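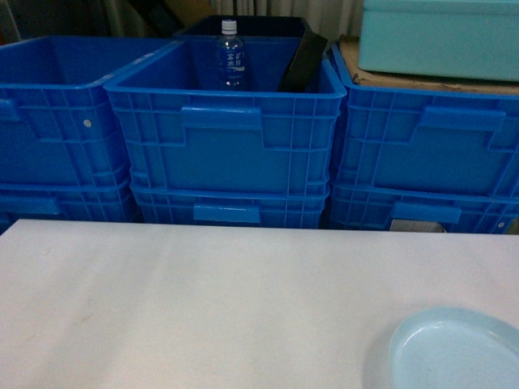 Photography: Dagmar Hrubý

The Long Life of the Blue Crate

Every household that has moved more than twice has a crate. I don't mean the handsome kind with rope handles that you find in gift shops, filled with jars of jam. I mean the plastic kind, ribbed along the sides, with a slot in the front for your fingers, the kind that came from a bakery or a fish market or an uncle and was always going to be returned. My mother had one under the stairs for most of my childhood. It held rubber boots in winter and, for reasons I never asked about, a set of soup bowls.

I have been thinking about crates because I have been thinking about dishes, and the two have gotten tangled up in my mind. Last May I inherited a dinner service. It came from my great-aunt in Lalley, who had bought it a piece at a time from a shop called Kolář, and who went on buying it well after she had stopped having enough guests to use it. There were 132 pieces by her own list, which she kept in pencil on the back of a calendar. I live in an apartment with two kitchen cupboards, one of which is mostly pipes.

So the service went into crates, and the crates went into stacks, blue on blue, and for a good long while that was where dinner lived in my home. If you wanted a plate you lifted one out. Friends thought this was charming the first time and a little less charming the second, when they were asked to help move the upper crate to get at the lower one.

Still, I have grown fond of the arrangement, and I'd like to put in a word for it. A crate is open at the top, so you can see what you've got. It stacks without much persuading. It can be wiped out with a damp cloth, and it doesn't care if you've put something in it that doesn't belong. A bottle of water ends up in there, or a tray, and a piece of cardboard across the top turns the whole stack into a shelf for whatever you happen to be carrying (lunch, usually). I've owned sideboards that gave me less.

The one thing a crate will not do is look after a plate for you. For that I went to see a woman who runs a secondhand china shop called Zarska, and who has packed and unpacked more dinnerware than I will ever eat from. She was kind about my methods, but she did wince. Plates, she told me, should travel on their edges and never flat, with paper between each one and something soft beneath. I had been laying mine down in piles like pancakes. She also had opinions about newspaper, whose ink she has spent many an evening scrubbing off white rims, and she sent me home with a roll of plain packing paper that cost me 40 crowns and has lasted ever since.

What I liked best was watching her handle the things. She takes a plate by the rim and tips it toward the window, and she looks at it for longer than you'd expect, the way some people look at a peach before they buy it.

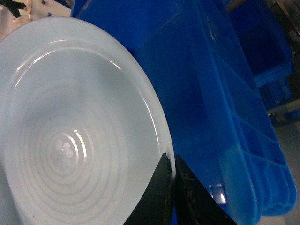
A pale glaze rewards that kind of attention. Straight on, it's just a plate, bluish or whitish depending on the hour. Tilt it and the light runs along the rim in a thin bright line, and any rings molded into the surface begin to show, closing in on the middle, where there may be a little raised flower or clover that you'd never notice under a helping of potatoes. You find the specks this way, too. My friend at Zarska doesn't mind a speck. She says a small dark dot in the glaze is no reason to pass over a plate you like, and that she has one at home she'd know anywhere by its freckle.

I tried it with my great-aunt's plates when I got back. It took most of an evening and a pot of tea, and I cleared the table completely to do it. I put aside the ones with chips, which can go under flowerpots, and the ones I loved, which were more than I'd hoped. A neighbor took the gravy boats. I had no idea a person could want three gravy boats, but she carried them down the hall with such a look on her face that I nearly offered her the tureen as well.

The ones I kept are back in their crates, standing on edge now, with paper between them and a folded towel underneath. I did price a proper cabinet, a narrow one with glass doors, and I measured the wall for it and even moved the lamp. Then my sister came to dinner, lifted two plates out of the top crate without being asked, and set them down on the table, and we ate. The lamp is still in the wrong place. I keep meaning to move it back.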